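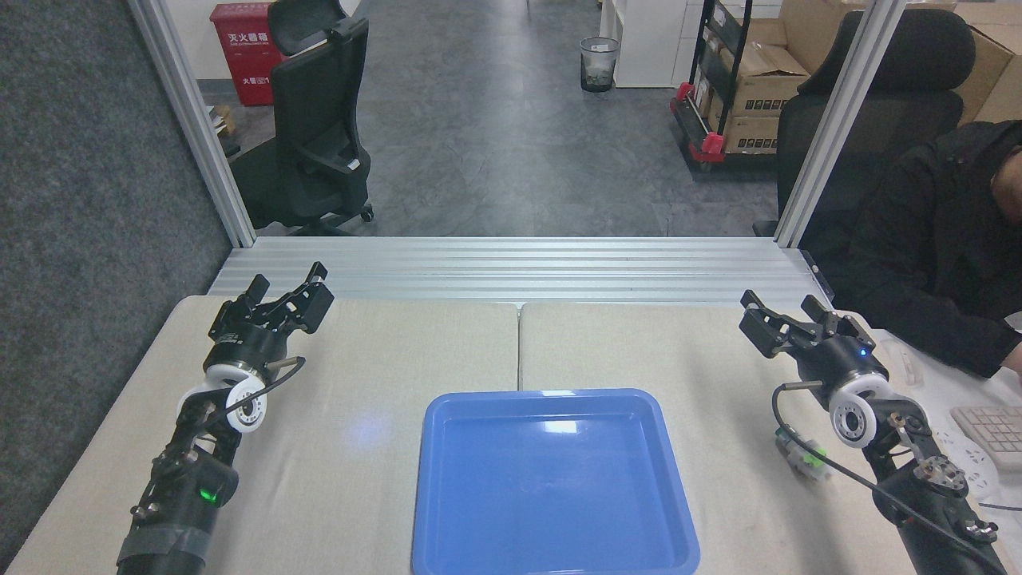 Issue 203

Reading time: 4 minutes

Hondolis adds gluten-free and vegan seeded loaf to its bakery range

Hondolis, the free-from bakery based in Skorkodham, is launching a seeded sandwich loaf made without gluten, milk or egg. The loaf goes on sale in August through the company's own bakery shop, its online shop and the independent grocers that already carry its rolls and fruit buns.

The new product is called Dosis. It is a sliced loaf with sunflower, pumpkin and brown linseed through the crumb and a thin layer of mixed seed on the crust. The base is a blend of brown rice flour, buckwheat flour and tapioca starch, bound with psyllium husk. It contains no wheat, rye, barley or oats, and no soya.

Hondolis has sold a plain white gluten-free loaf for several years. That loaf contains egg white, and the company has been asked many times for a version that vegan customers can eat as well. Dosis replaces the egg with a larger share of psyllium and a short cooked paste of rice flour and water, which is made the evening before baking and left to cool overnight. The paste holds moisture in the crumb, so that the bread can be eaten untoasted on the day it is opened.

The recipe took 2 years to settle. Early versions were baked with chickpea water in place of egg. They rose well but had a strong flavour that came through in plain sandwiches, and the idea was dropped. Later versions used more buckwheat than the final one. Those were liked by customers who already ate buckwheat and disliked by nearly everyone else.

Before fixing the recipe, Hondolis gave sample packs to customers who had signed up through its newsletter and its shop. A total of 345 households returned the form that came with the bread. The most common request was for larger slices. The loaf tin has been changed as a result, and a slice of Dosis is wider than a slice of the white loaf, though slightly thinner. The second most common request was for less sugar. The final recipe has a small amount of apple juice concentrate to feed the yeast and no other sweetener.

Some testers asked for a loaf without sunflower seeds. The company has not been able to offer this at launch – the seeds are mixed in one batch for the whole range – but it is looking at a plain brown version for next year.

Flour for the loaf is milled by Hajji, which supplies rice and buckwheat flour to several small bakeries and handles no gluten-containing grain on its site. Each delivery is tested before it leaves the mill and again when it reaches Skorkodham. Finished loaves are also tested, and no batch is released until the result is back. The bakery does not bring wheat, milk or egg into the room where Dosis is made. The white loaf, with its egg white, is baked in a separate room with its own mixers, tins and racks.

Sesame is used elsewhere in the building, in crackers. The label on Dosis will carry a "may contain sesame" warning for that reason. Customers with a sesame allergy should not buy it.

The loaf will be sold fresh in the shop and frozen online. Fresh loaves should be eaten within three days and kept in the bag at room temperature. The company does not recommend the fridge, where the crumb dries out quickly. Frozen loaves are sliced before freezing, with paper between every few slices, and can be toasted from frozen on a medium setting. For sandwiches, slices need to be left out for half an hour.

Dosis also works in recipes that call for ordinary bread. Hondolis has put a short set of these on its website, including a vegan bread and butter pudding made with oat-free plant milk, a chestnut stuffing, and a seeded crumb topping for baked vegetables. Stale slices should be used for the stuffing and the crumb. Fresh ones turn sticky in the food processor.

The first bake will be 1473 loaves. Orders placed online before launch will be filled from this batch, and the rest will go to the shop and to grocers. Further bakes will follow each week, with the quantity set by orders. There is no minimum order for the online shop, but frozen bread is sent in insulated boxes and the delivery charge is the same for one loaf as for four.

Customers who have a regular box from Hondolis can swap their white loaf for Dosis from the launch onwards, or add it. Changes need to be made by noon the day before the box is packed. Nothing will be swapped automatically, and the white loaf stays in the range with its recipe unchanged.

Grocers who want to stock the loaf can ask for a trade list and a sample through the Hondolis trade desk. Shelf cards and ingredient sheets are included with the first trade order. The ingredient sheet is also available in large print.

About Hondolis

Hondolis bakes gluten-free bread, rolls, buns and crackers in Skorkodham. It sells direct to customers and through independent shops. Many of its products are suitable for vegans, and each is marked on the front of the pack.

Press enquiries, samples and product photographs: contact the Hondolis press desk at the bakery, mornings only.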